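Chapter 3
Why Is the Village There?

Site, situation, and a long walk up to Suvau

The first time I went to Suvau I got off the bus at the wrong stop. There are two signs with the village's name on them, one down by the river bridge and one up on the shelf of land where the church is, and if you climb down at the bridge (as I did, with a heavy bag and the wrong shoes) you find a shut-up mill and a bus shelter and a very steep lane. I stood there thinking, well, this is a silly place to put a village. Then I walked up the lane and found that they hadn't put it there at all. The houses were on the shelf, well above the water, with their backs to the hill and their front doors facing south, and by the time I'd caught my breath I had most of this chapter in my head.

So that's our question for the next few weeks. Why is a village where it is? Why isn't it a mile down the road, where the ground is flatter and the bus is easier to catch? It sounds like something a child would ask on a car trip, and I mean that as praise. In the last chapter we looked at how to read a map of a whole district, with its roads and its boundary lines. Now we're going to zoom in until there's one settlement on the page, and stay there.

Two words you will need

Geographers use two words that sound as if they mean the same thing, and I mixed them up for most of my first year in college, so don't feel bad if you do too.

Site is the actual ground a settlement stands on. Slope, soil, drainage, the nearest spring, which way the land faces, whether it floods. If you could pick the place up and look at the dirt underneath, you'd be looking at its site.

Situation is where the place lies compared with everything else: the next village, the market town, the pass over the hills, the railroad. You can have a lovely site and a terrible situation. You can also have it the other way around, and plenty of towns do (think of all the busy river ports that were built on mud).

Suvau has a good site. The shelf is dry, there's a line of springs where the limestone meets the clay, and the hill keeps off the north wind. Its situation is harder to love. The lane I walked up was the only way in for carts, and Alard, the market town, was most of a day away and back on foot. People who grew up on the shelf will tell you about that walk whether you ask or not! 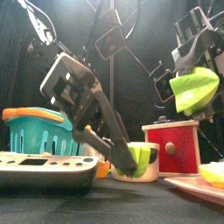
What I like about that pair of words is that one of them moves and the other mostly doesn't. The shelf at Suvau is the same shelf it was when the first houses went up. But its situation changed when the bridge was built, and changed again when the bus route came through, and it will change again if the road over to Fillent is ever paved, as people there have been promised for as long as I've been visiting. Keep an eye on this as you read the case studies. When a village grows or shrinks, look first at what happened around it.

Springs, fords, and the dry spots in between

Malathi Nair taught the field course I took as a student, and she had a rule that she made us write inside the covers of our notebooks: find the water, then find where the water doesn't go. I still do it. Open any large-scale map of hill country and run your finger along the foot of a slope. You'll often find villages strung out in a line, spaced fairly evenly, each one at a spring. These are called spring-line settlements, and once you've seen one row of them you'll see them everywhere, on vacation, out of train windows, on the backs of calendars.

On wet, low ground the pattern flips. There's water all over the place and what people wanted was a bump. Fillent is like this. It sits on a low hump of gravel in a wide flat valley, and the hump is so slight that I didn't notice it at all until Anneli Mäkelä, who was mapping the soils there, made me get off my bike and push it toward the church. You could feel it in your calves. Around the edge of the hump the gardens stop, quite suddenly, and the wet meadow begins. A settlement like that is called a dry-point settlement.

Then there are crossing places. Where a road meets a river that can be waded for most of the year, someone will sooner or later sell food to the people waiting for the water to go down, and someone else will shoe their horses. Alard began this way. The old ford is still there, below the town bridge, and the main street runs straight down to it, which makes no sense at all if you only look at the modern road.

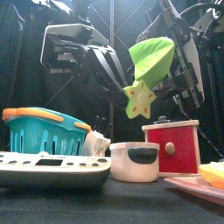
Chapter 3 | 3153 words

What the names can tell you (and what they can't)

Place names are a treat, and they're also where beginners get into trouble. A village name may keep a memory of a spring, a ford, a family, a kind of tree. It may also have been written down wrong by a clerk who'd never been there, and then copied wrong again by the next one. I once spent most of a February in an archive, chasing a name that I was sure meant "high meadow." It didn't. It was a man's name with the end worn off. I'd drawn a map and everything.

So treat a name as a hint. Collect every old spelling you can find, put them in date order, and check them against the ground. If a name seems to say "ford" and there's no river, you may have the wrong meaning, or the river may have moved, and both of those are worth an afternoon. In places where more than one language has been spoken, write down the name in each of them. Sometimes one is a translation of another, sometimes it's only an echo of the sound, and now and then the two have nothing to do with each other.

Reading the numbers

Later in the chapter you'll work with a census table for Yoo, our main case study. Yoo is a ridge village with 917 people at the last count and more than 68 farms marked on the old land survey. Kyung-tae Jeon redrew the survey sheets for this book, and I'm very grateful, as the originals are the brown of strong tea and nearly as easy to read. When you get to the table, go slowly. A village can lose people while its number of houses goes up, and I'd like you to have a guess at why before you turn to the notes.

Before you go on

Get hold of a large-scale map of somewhere you know. Your own street is fine if there was once a village under it (there often was). Mark the water in blue. Shade anything that looks as if it would flood. Then put a finger on the oldest building you can identify, and write a few lines on what you'd have liked about that spot if you'd arrived with a cow and no road. Don't look anything up yet. Jae-in Na and Myung-ja Ban tried this with their classes while I was drafting the chapter, and the best answers came from students who were willing to be wrong on paper and fix it later in a different color.

Keep the sheet. We'll come back to it in section 3.4, after we've walked the ridge at Yoo from the lower well to the chapel and looked at how the fields were divided.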